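KITCHEN ARM CHECK SHEET, PRE-RUN AND SHELF REACH
Cell: Pekeo kitchen, bay 6
Done: January, before evening session
Result: PASS WITH COMMENTS, see items 4, 7 and 11

Read the comments before you start a run. Ticks on their own are no use to the next person.

1. Base and joint limits loaded. OK
2. Stop key tested from both seats. OK. Left one sticks a bit, press it properly.
3. Speed cap set to 9 for shelf work. OK, was left higher from last time, put it back please
4. Cable down outside of arm, wrist to elbow. COMMENT. Fine at low reach. Watch it when the arm goes up to the top shelf, want more slack in the model before we build the real one.
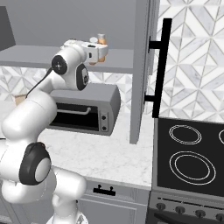
Killon Shared Workshop, Robot Arm Group

5. Gripper to shelf clearance. OK. Gripper out level at the orangey cylinder, small amber bottle and short white tub sitting behind it. Not much room for a bad approach so come in slow.
6. Cupboard door open before arm moves. OK. Long bar handle is on standoff posts and sticks out, keep the elbow path to the left of it. Collision box for the handle was missing in the old Gindeo file, now added.
7. Toaster oven on worktop. COMMENT. Arm passes in front of it. Path ok at present but no margin set. Needs a keep-out zone, someone do this before the next long run.
8. Hob and cooker knobs in no-go area. OK. Do not shrink the area to make a plan solve. Move the start pose instead.
9. Wrist rotation limit 90. OK, tried both ways, stops where it shoud.
10. Wrist view on and updating. OK. Slow to come up, wait for it.
11. Finger tips either side of item before close. COMMENT. Looks square on the white one from the wrist view. Orange bottle is right behind and the lower half is hidden, so you can't judge the gap from this view alone. Use the second view aswell.
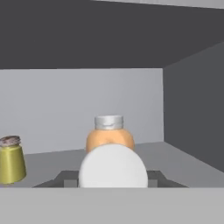 Item 11, wrist view. White item between finger tips, orange bottle behind.

12. Side clearance in compartment. OK. Clear floor to the right hand wall. Yellow-green container is well over to the left, still keep it in the obstacle list.
13. Grip force. NOT CHECKED. Ran out of time. Leave on the low setting till done.
14. Log saving to Pennington drive. OK after second go. Folder name had a space in it, no spaces please.

TO DO
- keep-out zone round toaster oven (7)
- more cable slack (4)
- grip force, 5 closes on each item, write down any slips (13)
- print fresh copy of this sheet, the one on the wall is the old version with no handle check

Next check before anyone changes the shelf layout. If you move items put them back or save as a new file, don't overwrite.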